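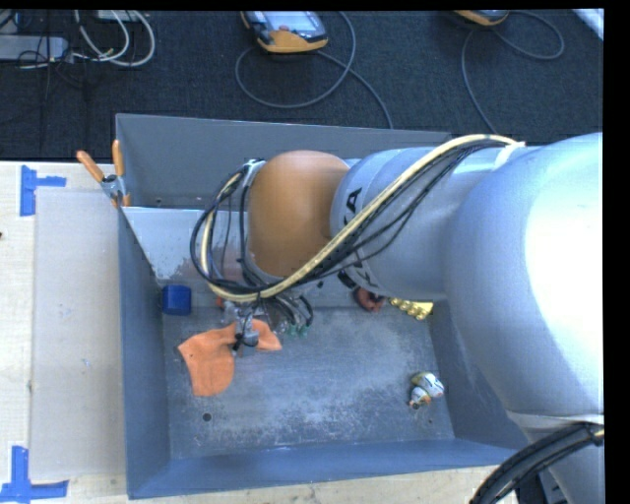 七月から、うちの小さな出版レーベルClerkalixの宣伝を自分で見直している。これまではプレスリリースを作って配信サービスに流し、あとは待つだけだった。春に出した短編集のときは478件の宛先に送って、記事になったのは地域の情報サイトが一つ、書店の個人ブログが一つ。費用を考えると続けにくい。そこで宛先を減らし、一通ずつ書き直すことにした。同じ文面を一斉に送るのは楽だが、木の天板に置いた灰色の金属の箱に何でも放り込むようなもので、受け取る側は底まで見てくれない。

まず名簿を整理した。異動や閉鎖で届かない宛先を消し、本をまったく扱わない媒体も外した。残ったのは40件。思ったより少なかったが、どこもここ一年の記事を読んでから残したので、何を書けばいいかはだいたい見当がつく。

文面も変えた。以前は冒頭にレーベルの沿革を入れていたが、削った。件名は32字以内。本文は300字までにして、書名、発売時期、内容、見本の請求先だけを書く。著者の経歴は別の紙に回した。添付ファイルは開いてもらえないことが多いので、必要な人には後から送る。

送る時間も少し試した。午前9時に送ると他社のリリースに埋もれるらしく、返信がほとんどない。午後2時過ぎのほうがましだった。ただし件数が少ないので、たまたまかもしれない。

今回の本は、Dumvilleの古い貸本屋を舞台にした長編だ。地元の媒体には舞台になった通りの話を中心に書き、図書館向けの会報には巻末の資料一覧のことを書いた。同じ本でも、相手によって一行目が変わる。書き分けに丸二日かかった。

返信は今のところ七件。うち三件が見本の請求で、Stustomdaleの図書館報からは電話で取材を受けた。聞かれたのは本の中身より、なぜこの判型にしたのかということだった。用意していなかったので、紙の取り都合がよかったからだとそのまま答えた。次からは造本の説明も一枚作っておく。

失敗もある。Lavoieという書評誌に、別の媒体向けの文面を送ってしまった。気づいたのは夕方で、すぐにお詫びと正しい文面を送ったが、返事はまだない。それからは宛名と一行目を紙に印刷して、見比べてから送るようにしている。

見本の残りが少なくなってきたので、来週印刷所に追加を頼む。送料も上がったから、予算の表を作り直さないといけない。書評が出たら、またここに書く。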